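Notes for the Kostomthorpe talk, 25-minute slot. Skip anything marked (skip) if they start late, and they will start late.

## Opener

Say hello. Say the title, then admit the title was written before the results. It promised a comparison of two controllers, and there is a comparison of two controllers, so legally we're fine.

- Stirnero: the stiff one. Position control, goes where it's told, has opinions about being told otherwise.
- Yook: the soft one. Compliant, polite, arrives eventually.

Same simulated arm, same gripper, same table, same brush. All runs in Wumener. Do not get drawn into a discussion of Wumener's contact solver before the halfway mark. Last time that ate the whole talk.

## Why the view matters

The plan was to compare controllers and leave the cameras alone. Then we looked at what the policy was getting to work with. Let this one sit on the screen for a few seconds: a fingertip, a turquoise shelf unit, and a great deal of white table.
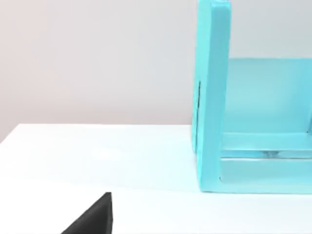

**Why not give both controllers the overhead view and be done with it?**

We did for the first batch. The overhead view was fine for finding the brush and poor for judging the last bit of height above the table, so we kept it for the approach and used a closer view for the lowering.

Mention that a plain white tabletop and a pale wall are a lovely thing to render and a miserable thing to estimate depth from. If you want to feel superior to a neural network, this is your chance. Then remember I spent a morning tuning against the shadow of the arm, convinced it was a bump in the table.

## The task

Hold a makeup brush pointing down, lower it, stop just above the surface. Wait for the laugh about makeup. If there is no laugh, go on with dignity.

Reasons for the brush, if asked:

- It's narrow where you grip it and wide where you care.
- The soft end means a small height error is embarrassing instead of expensive. In simulation nothing is expensive, but we like to keep up the manners.
- It was already in the asset library. (This is the real one.)

## Results

382 runs per controller. Read the numbers slowly, they're the only ones I trust.

Stirnero pushed the brush into the table on 72 of its runs. When it didn't, it stopped very cleanly, and the plots look wonderful. Please resist showing only those plots. I tried it on the abstract and got caught.

Yook pushed into the table on five. It also took its time: we had to add a 200 ms hold at the end before calling the pose settled, and on some runs it was still drifting when the hold began. Whoever wants speed will dislike this slide.

Switch to the hover slide here. Brush between the fingers, tip a short distance off the white, and its small shadow underneath, which is the best height cue in the whole setup and one that neither controller looks at.

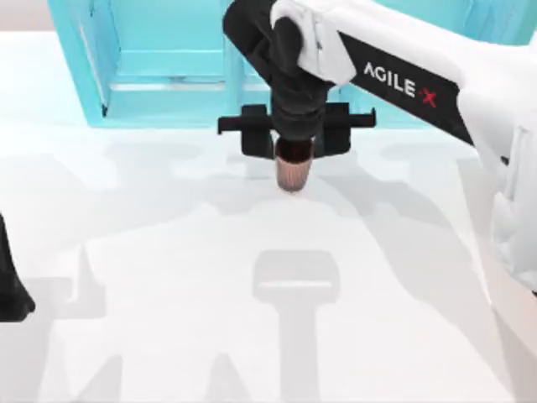

Jae-hoon Yoo objected at the dry run that the comparison is unfair, because Stirnero was running on its default gains and Yook had been babied for a month. He would like that said out loud. Say it out loud. The retuned Stirnero is queued for December, and I have been asked to stop calling it "the rematch" in email.

## What didn't get tested (skip)

- Wider fingers. The mesh exists. It clips through the brush, so its grip is technically perfect.
- Anything involving the shelf. Do-yoon Lim has a branch for placing the brush on the ledge; the branch compiles.
- Both arms moving at once. One at a time was plenty.

## If there's time for questions

Somebody will ask about real hardware. Say we have simulated results and a booking request. Somebody else will ask about force sensing in a tone that suggests they wrote a thesis on it. Ask for the thesis.

Clicker goes back to the front desk. Take the adapter home this time.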